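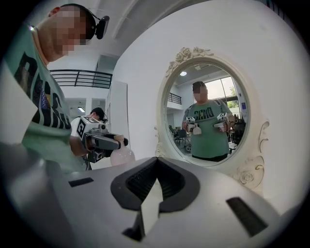
*Hands full, sleeves short: a pale pink spray bottle.*

# How to keep score at a local football match

I started keeping a proper match record for Mundham's reserves a few seasons back, and I can't recommend it enough. You see so much more of the game! Your team gets a history, the coach gets something better than a hazy memory of who lost the ball, and you get the best excuse in the world to stand on halfway with a thermos.

You don't need an app. I use a hardback notebook, two pens and a clipboard for rainy days.

## Before kickoff

Get there early enough to copy both team sheets. Write the numbers down the left side of the page and the names beside them, and check spellings with the players themselves. I had Obinna Haruna down as "O. Harouna" for half a season and he was far too polite to mention it.

Leave three blank lines under each list for substitutes. Then draw two boxes across the middle of the page, one for each half, and mark them off in five-minute blocks.

## The shorthand

Keep it small. Mine fits on the inside cover:

- **G** – goal, with the scorer's number and then the assist in brackets, so G9(7)
- **S** – shot on target
- **W** – shot wide or over
- **C** – corner
- **F** – foul, with the number of the player who gave it away
- **Y** or **R** – card
- **>** – substitution, written as off > on

Home team goes above the line, visitors below. If two things happen in the same minute, stack them and sort out the order at the next throw-in.

## During the match

Watch first, write second. It's tempting to put your head down after every shot, and that's exactly when the rebound goes in. I wait until the ball is dead, or at least back with a goalkeeper.

Use your own watch for the time and start it on the whistle. Stoppage time gets written as 45+2 or 90+3, never 47 or 93, or your first-half stoppages will end up tangled with the start of the second half.

Can't tell who got the last touch? Put a question mark and ask at half-time. Against Mansilla in December we had a scramble at the near post that three of our players claimed. Salamatu Iyamu was right behind the net and settled it – it was a defender's shin. Own goal, written **OG4** under our total.

## At full-time

Do your tidy-up before you leave the ground. Add up the shots and corners, confirm the score with the referee, and write a few sentences while the colour of the day is still fresh. Wind direction, a switch of formation, the save everybody was talking about in the car park. Those notes are my favourite part to read back.

I type mine up on Sunday night. One row per player per match is plenty, with columns for starts, minutes, goals and cards.

## Going back through old seasons

Once you've got the bug, you'll want to fill in the past. Ask at the clubhouse and at the local library, where old newspapers often carried full line-ups. Sumathi Varghese, who keeps the Valard records, has traced theirs back to 1902, and I've spent many happy evenings comparing her early results with ours.

Note your source beside every old result. When two papers disagree on a scorer, keep both versions and date them. I still have two names against the winner in our first cup tie at Hornent, and I'm hoping a programme will surface one day.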